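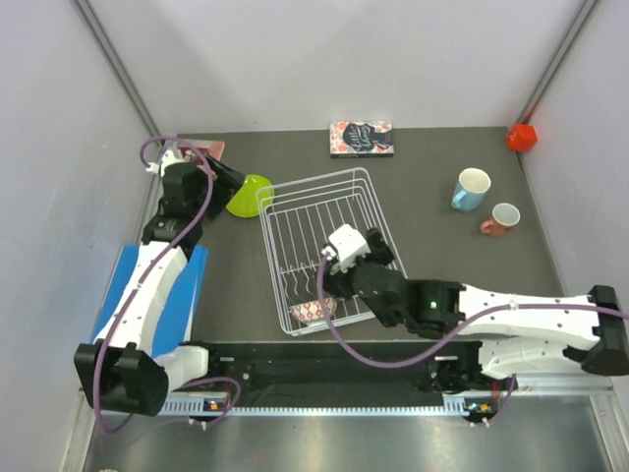
Chapter 3
Why Things Cost What They Cost

I learned about prices from my aunt's hardware shop in Stondley, years before I opened an economics book, and I still think a shop is the best place to start. Take a plain lime green funnel, like the one sitting upside down on the table in the photo. What should it sell for? My first answer, aged twelve, was "whatever it cost to make, plus a bit." My aunt laughed at me (kindly!) and said she'd had funnels on the shelf for a whole winter at that price, and then sold every last one in a week when the Skumport road flooded and people were pouring fuel into generators. Same funnel, same shelf, very different week.

So in this chapter we're going to pull that story apart. We'll look at demand first, then supply, and then at what happens when the two bump into each other. I'll keep the graphs small, I promise, and there are only 3 formulas you'll need to learn by heart.

Let's get going with demand. When my friend Ruth Whiteley ran the weekend market stall at Morikawa, she kept a notebook of what she sold and what she charged. At $4 a jar her plum jam went out the door at 91 jars a month. When she put it up to $6, she sold 60. Some of her neighbours switched to honey, some made their own, and a few just bought one jar where they used to buy two. She hadn't changed her labels or the colour of the lids or anything else she could think of, so the price is our best suspect.

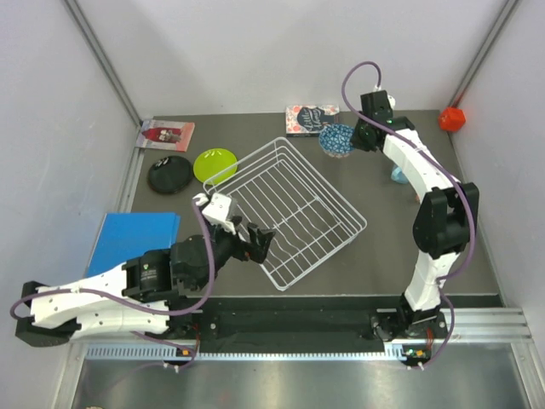
Now, is Ruth worse off at the higher price? Grab a calculator. Ninety-one jars at $4 brings in $364, and 60 jars at $6 brings in $360. Close to a tie! But she also has to buy fewer plums, and she gets some of her evenings back, and we haven't put a value on either of those yet. Hang on to her numbers, we'll need them again in section 3.2 when we draw our first demand curve.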